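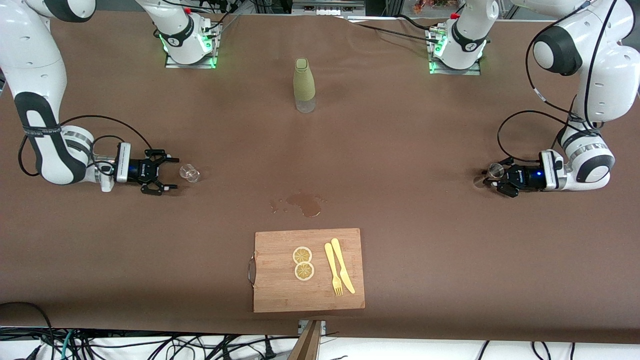
Both arms on the bench with the drinks task laid out: two glass cups, the sleeved bottle and the lemon board.

Search the FAQ
Type a keyword… Go

Dillov FAQ – the questions I get most

I look after Dillov, the two-arm planning and control stack we build at Prurero. I wrote these answers between other jobs, so some are longer than they deserve. If yours isn't covered, post it on the tracker and I'll get to it (eventually!).

What does Dillov do that my arm's own controller doesn't?

Your controller looks after one arm and does a decent job of it. Dillov sits on top and plans for both arms together, with one clock and one collision model. The joint-level stuff stays with the vendor and we never touch it.

Do both arms have to move at the same time?

Nope. Set coupling: loose in the task file and each arm runs its own plan, only checking in when their swept volumes overlap. I use loose for nearly everything. Tight coupling is for when both grippers are on the same object, and it's noticeably slower to plan.

Why does perception lose my glassware?

Ah, the favourite. Clear glass is rotten for depth cameras – you get the table behind it, or a hole, or a bit of each. Dillov looks for the rim in the colour image and fits a cylinder to that, then takes the height from the table plane. Short round cups like the ones on our bench work best if you add them to the object library first. If the fit is still jumping around, raise rim_votes from 10 to 21 and leave everything else alone.

Does it matter whether a cup is standing up or on its side?

Very much. They're separate entries in the library with separate grasps. When the two scores come out close, the planner stops and asks for another view before it commits. You can turn that off with ask_view: false, but please don't come crying to me about your cups.

Can it see spills?

Sort of. There's a surface_change layer that marks any patch of table that doesn't match the reference. Brown liquid on brown paper, like the puddle in front of our grippers, is a pretty mean test, as the colour difference is small and most of what you've got to go on is the gloss. The layer gives you a keep-out region and nothing more. It has no idea what the stuff is or how deep it goes.

Why does the planner refuse to pick up my fork and knife?

They're probably too close together. If the clearance either side of the handle is less than a finger's thickness, every grasp gets thrown out and you see error 59. Try the nudge primitive first, which pushes one piece sideways and replans. Benoît Tessier wrote it and I've stolen it for all sorts of other things since.

Do you model the cables?

Only as a fat capsule around each link. It's crude, and it means Dillov will sometimes turn down a pose that looks perfectly fine to you. A proper model of a hanging loop was on my list for July and, well, it's still on my list.

What's Prernlow, and do I need it?

Prernlow is the log viewer. It lines up the joint traces, the camera streams and the planner's decisions on one timeline, so you can scrub back to the moment things went sideways. You don't strictly need it. I'd be lost without it, though, especially for gripper timing – the command and the finger motion never line up as neatly as you'd think.

My plans time out at the handover. Help?

Check whether your handover pose is fixed. Loads of people copy the one from the Abeysekara demo, and that was tuned for bases mounted further apart than most folks have them. Delete the pose and let the sampler pick. If it still times out, attach the Prernlow log to issue 319, where I'm collecting these.

Can I run it without the real arms?

Yes, pass --sim and it'll swap in the simulated drivers. Contact is simplified and there are no liquids at all, so treat a clean run as a check on your task file and the collision geometry.

Last updated: 13/09/2023

We use cookies to remember your search settings. Accept Manage preferences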